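18/09/2019, night shift, Arkotden station 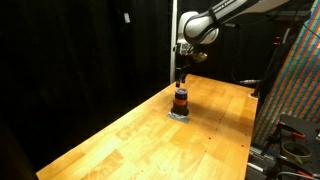

The arm over the workbench, fingers open.

Paged at 0340 for a working fire, two-story commercial building on Laaksonen Street, furniture restorer on the ground floor and storage above. I rode as safety officer. Engine 2 was first in and reported heavy smoke from the rear loading door, nothing showing on the street side. Xiomara Bellamy had command by the time I parked.

Hydrant at the corner gave a poor residual. Static was fine, but the pressure fell off as soon as the second line was charged. Bellamy asked for the relay from the main on Nenik Avenue, which cost us a long hand lay because the parked cars on the north curb left no room for the engine to drop hose off the bed. Total lay was 381 feet. I paced it afterward against the couplings and the number held. The preplan sheet has the shorter route marked, through the alley. The alley has had a locked gate across it since August. The sheet needs to be corrected and I have put in the form.

Interior crew went in on the rear door with an inch and three quarter line. They found the fire in a partitioned finishing room, with extension up the wall into the joist bays. Floor above was spongy near the rear stair. I called that to command and the crew on the second floor was pulled back to the front half. They worked the ceiling from below after that. Slow going, two layers of board with old lath behind them.

Air management was acceptable. One firefighter came out with his low air alarm already sounding. He says it went off on the stair. His gauge reading at the last check doesn't support that and I told him so. Will go over it with the whole shift instead of writing it up.

Knockdown at 0455. Overhaul ran until after sunrise. The thermal camera kept picking up a warm band along the east party wall, so we opened it in three places. Charred furring strips in the first two, nothing in the third. Bellamy kept one crew on it for another 20 minutes and rechecked. The band had dropped to match the brick on either side.

Runoff was the other problem. The floor drain in the finishing room was plugged and we had water standing to the top of the boot at the low end. The owner keeps stain and thinner on the bottom shelves. Called Public Works for a pump and absorbent. They had a truck there inside the hour and took out 2,000 gallons before I left. No sheen at the storm inlet when I looked, and I looked twice. The bakery next door lost its power for the morning and was not happy with us.

Sosina Admasu came out from the county to do origin and cause. She had the room photographed before anyone was allowed to shovel. Her first interest is a metal can near the bench on the back wall, with the remains of rags in it. Lid was off and on the floor. She took samples from the can and from the floor beside it. She would not give me an opinion and I did not press for one. The Kuvorus heater on the same wall is also going to the lab. Its cord was intact as far as the plug, for what that is worth.

No injuries. One strained wrist reported late, iced, form done.

Back in quarters 0915. Washed and hung all the hose from the relay. Two lengths of the large line failed inspection at the coupling and are tagged out. That leaves Engine 2 short until the spares come over from the other house. Bottles filled. Gear in the extractor in two loads, the second still running when I signed off.

To do before next shift: gate correction to dispatch as well as to the preplan binder. Flow test on the corner hydrant, ask the water department for their last figure first. Replace the batteries in my hand light, it was down to a dull yellow by the end. Call Admasu Friday about the heater.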